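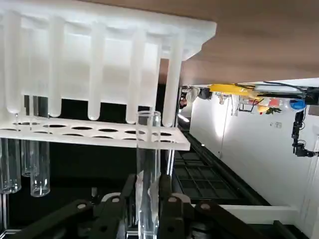
Tubos de ensayo en su gradilla.

Llevo desde el jueves dándole vueltas a lo de la estatua y, como en casa ya me han pedido por favor que cambie de tema, os toca a vosotros.

Para quien no viva por aquí: alguien se subió de madrugada al pedestal de la plaza Quartey, con una escalera de las de pintar techos, y le tiró un cubo de pintura roja a la figura de bronce. Después se sentó en el bordillo a esperar. Cuando llegaron los municipales seguía allí, con las manos rojas hasta los codos y, según me cuenta la chica del quiosco, les pidió un pañuelo. Dos horas más tarde había cinta por toda la plaza, tres furgonetas, una ambulancia que no hizo falta y medio barrio en pijama opinando. Yo también en pijama, sí, con la gabardina encima.

La estatua, por si alguien no ha levantado nunca la cabeza, es la del fundador de la naviera Jololdale. Lleva en esa plaza desde antes de que naciera mi madre y pone «benefactor» en letras bien gordas. Lo que no pone es de dónde salió el dinero de los primeros barcos. Eso se sabe en el barrio desde siempre, de esa manera en que se saben las cosas en los barrios, que es bajando la voz.

Bueno, pues a mí la pintura no me gustó. Lo digo ya para que quien quiera enfadarse lo haga pronto y siga con su día. No me gustó porque me asusté al ver las luces azules en el techo del dormitorio, porque el pedestal es de una piedra porosísima que chupa lo que le eches y porque al día siguiente había dos señoras de la limpieza frotando a pleno sol, en julio, con un cepillo que daba pena. Pero tampoco me gusta que llevemos años pidiendo un cartelito. UN CARTELITO. Una placa del tamaño de una bandeja de horno que cuente el resto de la historia.

Fui a la primera reunión sobre la placa con mi amiga Yayra Ametepe, cuando todavía creíamos que aquello se resolvía en una tarde. Recogimos 2965 firmas. Las llevamos en una caja de zapatos (de unas botas mías, para más datos) y nos dieron un resguardo con un sello torcido. Nos dijeron que lo estudiarían. Yayra guarda el resguardo en la nevera, con un imán de una pizzería que ya cerró. La vecina del segundo, que firmó dos veces y hubo que tacharle una, todavía me pregunta en el ascensor si sabemos algo.

El viernes convocaron una asamblea en el salón del mercado, que tiene un aforo de 200 personas y a las siete ya no cabía ni un paraguas. Hubo de todo. Un señor quería poner una valla. Otro, una cámara. Una chica muy joven leyó un texto precioso sobre los nombres que no están en ninguna plaza y a mitad se le fue la voz, y la gente aplaudió para darle tiempo. Luego habló Aksel Ketilsson, el escultor que vive encima de la ferretería, y dijo una cosa que se me quedó: que el bronce aguanta la pintura bastante bien y que a él le preocupaba más lo que le fueran a echar para quitarla. Varias personas se rieron. Él lo decía muy en serio y estuvo diez minutos explicando pátinas. Yo tomé apuntes, no me preguntéis para qué.

Después llegó el presupuesto. La empresa que ha contratado el ayuntamiento, Romik, pide 2000 euros solo por la primera limpieza, y si la piedra no queda bien habrá una segunda. ¿Sabéis cuánto costaba nuestra placa? 246 euros, grabado incluido. Lo sé porque pedí yo el presupuesto, en el taller de trofeos de la calle de atrás, y el hombre hasta nos regalaba los tornillos. No voy a hacer más cuentas, que luego me sube la tensión.

Del chico detenido sé poco. He leído que es un fanático, que es un héroe, que es de fuera y que es sobrino de no sé quién. En el grupo de WhatsApp del portal ha sido las cuatro cosas antes de comer. Seidu Abugri, que da clase de historia en el instituto y lo tuvo de alumno, pidió en la asamblea que se le dejara tranquilo hasta que hablara el juez, y a mí me pareció lo más sensato de la noche. Le contestaron con un par de gritos. Se sentó, se puso las gafas y siguió corrigiendo exámenes, que se los había traído en una carpeta.

En lo que no me pongo de acuerdo ni conmigo misma es en qué hacer con la figura. Hay días en que la quitaría y la metería en el museo, con su ficha bien escrita y su luz. Otros días pienso que si la quitamos se olvida todo el asunto en dos veranos, lo del dinero y lo de los barcos, y pondrán una fuente de esas que salen del suelo. Mi hijo dice que le parece estupendo lo de la fuente. Tiene nueve años y un patinete.

Han quedado en volver a reunirse en cuanto se retire la cinta. De momento la parada del autobús está trasladada a la esquina del café Candiser, así que si venís en la línea del puerto bajaos una antes, que luego hay que dar toda la vuelta por las obras. Yayra y yo vamos a llevar otra vez la copia de las firmas, esta vez en carpeta. Si alguien tiene fotos antiguas de la plaza, sobre todo de cuando el pedestal miraba al mar, que me escriba o me las deje en el quiosco en un sobre con mi nombre. Las escaneo y las devuelvo, palabra.

Y los comentarios los dejo abiertos, pero sin insultos, que la última vez tuve que borrar once y se me quemaron las lentejas.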